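Questions About Our Slow-Cooked Bean Soup

Since I put this soup up in May I've had 107 messages about it, which tickles me no end, so I've gathered up the ones that come around most often. Thank you, all of you, and keep them coming!

Do I really have to soak the beans?
I do, overnight, in a big bowl with plenty of cold water and a spoonful of salt. Ghazal Karimi wrote to say she skips it and simmers hers an extra hour, and she's perfectly happy with her supper — so if you forgot, go ahead and cook them anyway. The one exception is red kidney beans, which need their soak, fresh water and a hard boil for at least 10 minutes before they go anywhere near a slow cooker.

Can I use canned?
Of course you can. Use 2 cans, drained and rinsed, and put them in for the last half hour so they don't go to mush.
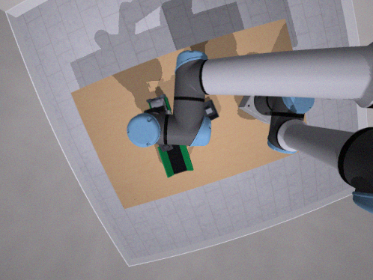
Two arms over a tan work surface (computer rendering).

Mine came out thin. What now?
Scoop out a cupful of beans, mash them with a fork and stir them back in. Then leave the lid off for a bit and go set the table. It thickens up more as it sits, too, and I think it's better the next day (my mother-in-law, Pouran Talebi, won't touch it before then).

Does it freeze?
Beautifully! Let it cool, leave a little room at the top of the tub, and eat it within three months. If you've added potatoes, fish them out first, as they turn grainy.

What can I use in place of the ham bone?
Smoked paprika and a good glug of olive oil, added with the onions.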